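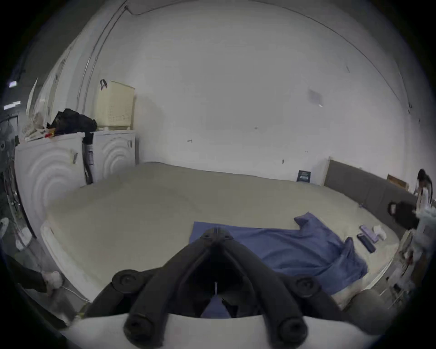

18 de marzo de 2020. Cuaderno de taller, puesto de manipulación de textiles. Incidencia 2291: pérdida de sincronización entre la apertura de la pinza y la señal de imagen durante la tarea de recogida de prendas. La incidencia se abrió en enero como defecto menor y se reclasifica hoy como fallo con afectación de seguridad, por los motivos que se exponen más adelante. La tarea consiste en tomar un paño azul arrugado, extendido sobre el colchón, y doblarlo. El paño presenta una zona plana a la izquierda y otra recogida en pliegues a la derecha, con una esquina levantada; a su derecha, sobre el mismo colchón, hay dos teléfonos móviles, uno con funda lila y otro con funda negra. Esa proximidad es relevante para lo que sigue.

Descripción del fallo. El registro de apertura llega con retraso respecto a la imagen. Al inicio de la sesión el desfase es inapreciable, pero crece con el tiempo y no se corrige al cerrar y abrir los dedos. En la secuencia 2532 la imagen muestra los dedos ya cerrados sobre la tela mientras el registro los da todavía por abiertos. El controlador Zaki no emitió aviso alguno. La secuencia se dio por válida en la revisión automática y el error se detectó únicamente al reproducirla a velocidad reducida.

Consecuencia en el brazo. Al ejecutar en el banco Tomport la política ajustada con esos datos, el brazo cerró tarde, arrastró la tela y continuó el desplazamiento lateral con la pinza entreabierta. Se accionó la parada de emergencia. No hubo daños personales ni materiales. El recorrido del brazo tras la orden de parada fue de alrededor de 2 cm, valor que queda dentro de lo admitido por nuestro procedimiento interno. Con un objeto rígido junto a la prenda, como es el caso de un teléfono, el resultado habría podido ser distinto.

Comprobaciones realizadas:
Sustitución del cable de señal: sin efecto.
Holgura en los pivotes de los dedos: dentro de tolerancia.
Reinicio del controlador a mitad de sesión: el desfase desaparece y vuelve a crecer.
Versión anterior del programa de captura (Kisovier): el desfase no se reproduce.

La última comprobación apunta al programa de captura y descarta, en principio, un origen mecánico. Liesl Rüegg sostiene que la marca de tiempo se asigna al escribir el paquete en disco y no en el momento de la lectura del sensor, lo que explicaría el crecimiento progresivo. Me parece la hipótesis más sólida – aunque queda por explicar la ausencia de aviso del controlador, que debería comparar ambas marcas de tiempo.

Medidas adoptadas. Se retira la versión actual de Kisovier de todos los puestos. Las secuencias capturadas con ella quedan bloqueadas y no podrán utilizarse para ajuste hasta su revisión manual. En el banco Tomport se trabajará a velocidad reducida y con una persona junto a la parada de emergencia. Antes de cada toma se retirarán de la superficie de trabajo los teléfonos y demás objetos ajenos a la tarea.

Pendiente: enviar a Stellutside el registro completo de la secuencia 2532 junto con el del controlador. Liesl prepara una prueba con marca de tiempo en origen. Falta también decidir si el umbral de aviso se fija en el controlador o en el programa de captura; yo propondría el controlador, pero no consta todavía acuerdo al respecto. La incidencia permanece abierta.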